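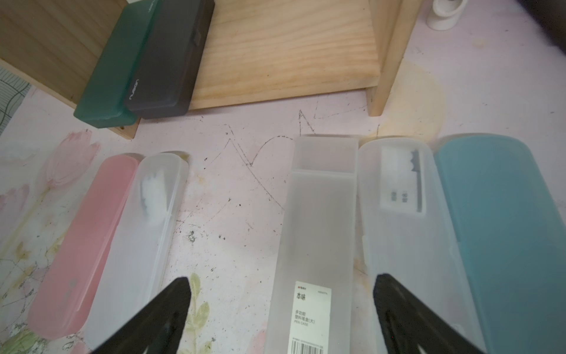 Can a Machine Put the Shop Away Yet?
Final project report, Intro to Automation
Mi-kyung Sung

Why I picked this

I worked the closing shift at a stationery store for most of high school, and the part I hated was straightening. Customers pick up a pen case, pop it open, put it down two shelves over, and at 9 p.m. you walk around undoing all of it. So when our instructor said we could choose any everyday chore and ask whether a robot could take it over, I already had mine. Picking up pen cases and putting them on a shelf! I figured it would be the easy topic in the class. (It was not the easy topic in the class.)

My question for this report: could a robot arm with a plain two-finger gripper do the straightening job in a small store today, well enough that the owner would want it there?

How I went about it

I did three things. I read whatever I could follow about robot grasping, which was less than I hoped. I went to the open lab in September and got time on the practice arm, which everybody calls Junus after the name on the old cabinet it lives next to. And I talked to the owner of Romaniuk, the stationery and gift store on the main street in Ruventhorpe, who let me time her closing routine twice.

For the lab part I used a small pine shelf and a bunch of plastic pen cases, some see-through and some dark. The table has flowers printed all over it and years of scribbles on top of the flowers. I thought about covering it with a plain sheet and decided against it, because a store counter doesn't look like a blank sheet either. I ran 40 tries. A try counted as good if the case ended up standing against the shelf and stayed there when the gripper let go. I set up each try by hand and the arm did the reaching and gripping by itself, using the Zosen control program that came with the lab setup.

What happened

Out of 40 tries, 20 were good. Half! I was kind of thrilled and kind of let down at the same time.

The dark cases went better than I expected. They stand out from the table, so the program mostly knew where they started and stopped. The clear and frosted ones were where things fell apart. If you can see tulips through an object, or a paper insert inside it, then the arm has to work out which edges belong to the case and which belong to whatever is in or under it. Several times the fingers closed on a spot that made sense for the paper card and made no sense for the plastic around it. The grip landed too far toward one end and the case swung down like a seesaw.

The second problem was neighbors. A pen case by itself on a table is a nice target. Put two side by side and the finger needs a gap to slide into, and there often wasn't one. I'd do this without thinking: nudge one case over with my pinkie and grab the other. The arm had no pinkie move. It either came down on top of both or shoved the whole group along the table. 9 of my failed tries were this one thing, so if I could fix only one part of the setup I would fix that.

Third, the leaning. Getting a case up off the table was one skill, and getting it to stay propped against a board was a totally different one. The arm would tilt the case back, touch the shelf, and open up. If the bottom was too close to the wood, the case tipped forward. Too far out and it slid down flat. People feel for this with their fingertips and I had never noticed myself doing it until I watched a machine skip that step. The other 11 failures were a mix of this and the bad grips I described before.

Labels

I wanted to add a part where the arm sorted by the product label, so that all the large pen cases would end up together. I got as far as taking some close-up pictures. One of the big frosted cases has its label low on the front, with PEN CASE in English under the Chinese text and a barcode at the bottom. Great, but that only helps when the label side is up. Turn the case over and you need a second look, or a flip, and flipping was way past what I could get working. I left sorting out of the results.

What the store owner thinks

Her full closing routine took 20 minutes the first time I timed it and a little less the second. She asked how long mine would take. My arm was needing close to a minute per case when it went well, and she has a whole wall of them, so she laughed and offered me a shift instead.

She did say one thing I keep thinking about. She doesn't mind the straightening much, because that's when she notices what's cracked, what's missing its insert, and what people have been handling all day without buying. A robot that moved every case perfectly and told her nothing would save her less than I had assumed.

My answer

Not yet for the whole job. For a narrow slice of it - dark or solid-colored cases, spread out, going into slots that hold them up - I think it could be done with what we have in the lab right now, just slowly. I would change the shelf before I changed the robot. A strip of wood along the front so nothing can slide out would probably rescue a good number of my leaning failures, and it costs next to nothing.

If I had another term I would try these:
Teach the arm to push one case aside before grabbing another.
Add some kind of touch sensing so it knows when the case is resting on the board.
Repeat all 40 tries on a plain table and see how much the flowers hurt me.

Things I would do differently

I should have written down the lighting for every try. Late afternoon sun comes through the lab windows and I'm pretty sure shine on the clear plastic messed with a few of my results, but I only started noting it for the last 2 sessions, so I can't prove it. I also wish I'd had a classmate do the same task by hand with kitchen tongs, to see how much of the trouble comes from having only two fingers. My raw notes for each try are in the class folder with the timing sheets from the store.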